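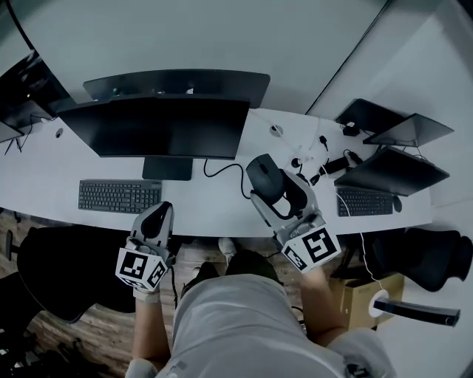
May — strip lot check, xylazine

Started late, 10ish. Second look at the new strips before they go out to the Kunddale and Medemell sites. Lot 1741. The old lot is nearly gone so this one has to be settled this week.

Why we're redoing it: Kunddale sent back a note that people were getting faint second lines and calling them positives. On these a line is a NEGATIVE, even a faint one. So either the lot is running pale or the insert is confusing people. Probably both. The insert from Drinuno has the drawing for a strong line only, nothing for a weak one.

Setup

Same plan as last time. Blank water, blank water plus the usual cutting sugars, then the reference standard stepped down by half until the line comes back. Each one done by two readers, read at the time on the insert and again later to see how much it drifts. Readers don't talk until both have written it down (this slipped last round, please dont).

Water from the fresh jug. Tap water only for the side run, as that's what people use at home.

Results so far

Blanks: line every time, old lot and new. New lot paler, you can see it when they're side by side. Wouldn't notice otherwise.
Sugars: no change.
Standard, strong end: no line, clean.
Standard, weak end: readers split on 4 strips. All new lot. Same strips both called negative on the late read, so the line is slow coming up.
Lidocaine control: wiped out the line at the strong end, as expected. Needs to be on the handout in bigger type. A positive there tells you very litle by itself.
Tap water: same as jug water.

Threw out 2 strips, wicked up past the max mark. My fault, cup too full.

Typed the reads into the Onishi sheet after lunch. Column for late read was missing, added it on the right. Please don't sort that sheet until the formulas are fixed — it scrambles the lot column.

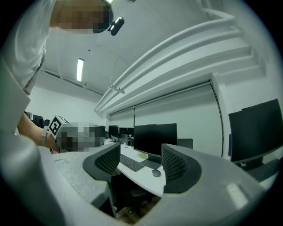
Still to do

Repeat the weak end with a third reader
Ask Drinuno if they changed the dye or the membrane, and for the lot certificate
Redraw the handout with a faint line on it, marked "still negative"
Hold the Medemell box until the repeats are in
Storage test: 7 strips in the warm cabinet, pull them next time whoever is in

For the handout wording: wait the full time, then read, then leave it alone. Negative doesn't mean safe, it means this one drug wasn't picked up. Keep naloxone in the bag either way, and start rescue breathing if someone isn't breathing right. Xylazine won't respond to naloxone but whatever opioid is in there with it will.

Stopped at 4:15, used strips in the sharps-side bin, standard back in the locked fridge and signed in.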